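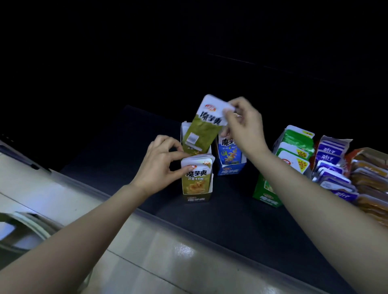

Sikham Wallet: your questions

Is Sikham a coin?
No, it's a wallet plugin for online shops. Your customers pay in crypto and the money goes straight to an address you control. Lovely and simple!

Which currencies work?
12 at the moment, and Orkari joined the list in March (we're so pleased with that one).

Do I need to know PHP?
Not at all. Upload the folder, paste in your two keys and you're off. Most people finish in about 2 minutes. 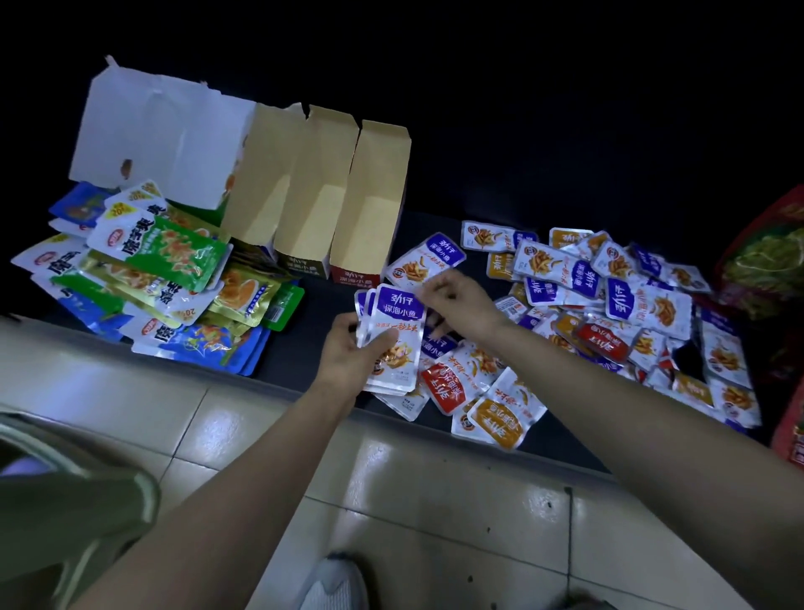
Can I change the checkout colours?
Yes, all of them! Go to Settings, then Theme, and play as much as you like.

Will it run on my old server?
If it has PHP 8, yes.

Who do I write to if I'm stuck?
Use the form and Cauã Macedo will get back to you. He loves a tricky setup.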